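Search the site Search for: Search

Unduvbridge Cricket Club Newsletter
09/05/2022
Reading time: 5 minutes

Second team: who will open, who will keep, and where we play

The last league match of the second team is against Nurkevon, and for the first time this season the selection is a real problem. Until now the captain wrote the same names on the sheet and changed maybe one bowler. This time both regular openers are missing. One has a broken finger from fielding practice, and the other has moved up to the first team, where he deserves to be. We are glad for him, but he leaves a big hole at the top of our order.

The two of them put on 193 together against Kania in June, which is the best opening stand the second team has made in the years for which we have the scorebooks. Many members asked me if this is a club record. I can only say that the older books from before the move to the new ground are not complete, so I prefer not to write "record" here. If somebody has a scorebook at home in a drawer, please bring it to me.

So who will open? The simple answer is to move the number three up one place. He has opened before, in the indoor league in February, and he likes the new ball when it comes onto the bat. His problem this summer was in the first overs, when he plays too far in front of his body and gives a catch to the slips. At number three he was sometimes protected from this. At the top he will not be.

For the second place there are two candidates. The first is our left-hander from the junior section, who made 66 against Işık two weeks ago on a pitch where the ball stayed low. It was not a pretty innings, and he was dropped early, but he batted more than thirty overs and listened to what the older players told him between the overs. The second candidate is the wicketkeeper, who wants to open and says this every week. He scores quickly and he is not afraid of anyone. Against him is the fact that he will keep for forty overs first if we bowl, and the legs are tired after such work. I saw him last month sitting with his pads on while the openers were already walking out.

My own choice is the left-hander. A left and a right together make the bowlers change their line with every single, and Nurkevon have two tall fast bowlers who both like to bowl to one plan. But the decision is with the captain, and I will not be angry if it goes the other way.

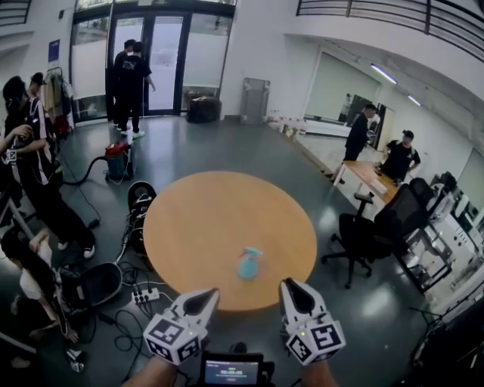

The middle order should be more or less the same as before. We have enough runs there, and the fours and fives have saved us more than once when the start was bad. I would only like to see the running between the wickets improve. Against Işık we lost two wickets to run-outs in the same over, and both times the striker watched the ball and did not look at his partner. The rule in our training is clear: if the ball goes behind the wicket, the non-striker calls. We should go back to this rule and say the call loudly, even if it feels a little foolish.

With the ball we are in better condition. The opening bowlers have learned to be patient, and the wides have come down since we started to practice with only one stump. The off-spinner bowled very well at Kania's ground, where the wind helped him, and he should bowl long before the twentieth over if the pitch is dry. In the last match he came on too late, when the batters were already settled and the field was spread. I wrote this also in the match report, and I repeat it here because some people do not read the match report.

A word about Nurkevon. They are a young side and they chase well. In the first match between us they needed a little over four an over and never looked in a hurry. Their captain bats at number five and hits strongly to the leg side, so the deep square leg fielder must be somebody with safe hands who stays awake. They are weaker against slow bowling. If we win the toss I would bat first, because their fielding becomes loose after an hour in the sun, but if it has rained in the night this advice is not worth much.

About the table: a win keeps us in the top half, and a loss could put us below both Nurkevon and Işık. There is no danger of going down. We also cannot go up, so please do not believe the message that was sent around the player group with the calculation. The person who made it forgot that Kania have a match in hand.

The match is at our ground and not at the school field, as it was printed in the first fixture card. The school field is being reseeded. Start is at one o'clock, players at the ground at noon, whites and not the colored shirts. Those who come by car should use the lower entrance, as the upper one is closed while the drain is repaired. If you can help with scoring or with the tea, tell the captain before the training. We still need an umpire for one end. You do not need the full certificate for a second team match, but you should know the laws and you should be able to stand for a long time.

The training before the match will be mostly batting against the new ball. Both candidates for the opening place will bat first, against our quickest bowlers, and the keeper will do this after a full session with the gloves, so that everybody can see how it goes. After that we do slip catching for those who stand there, and the others practice throws from the boundary. Please bring your own helmet. The club has only a few, and the strap of the biggest one is broken again.

The injured opener will come to the match and sit with the scorer. His finger needs a few more weeks and he does not hope to play again before the indoor season. He asked me to thank the members who drove him to the hospital and took his kit bag home. The bag is still in somebody's garage, and he would like it back.

The team sheet goes up on the board in the pavilion on the evening after training, and by e-mail to those who live farther away. If your name is on it and you cannot play, call the captain the same evening.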